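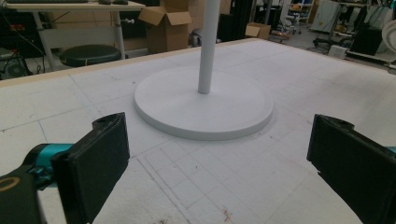

How heavy should the base of a pole stand be? Heavier than you think when you are in the shop, and wide enough that a sleeve or a bag can touch the pole without making it fall.

I learned this in October, after we moved to Wernville. My first stand was a narrow one and it fell 7 times before I gave it away. The white one has a thick round base, flat like a plate, and the pole is mounted a little behind the middle. I keep turning it until it looks right to me.

The table under a stand also matters. I like a white board with gray grid lines, so I can put the base back in the same place. Of course a white board shows every scuff and small stain. I clean mine with warm water and a soft cloth, and some reddish-brown marks stay anyway. Liam Blackburn told me to try baking soda. I did it for thirteen minutes, with small circles, and my arm was tired.

Next I want to put felt under the base.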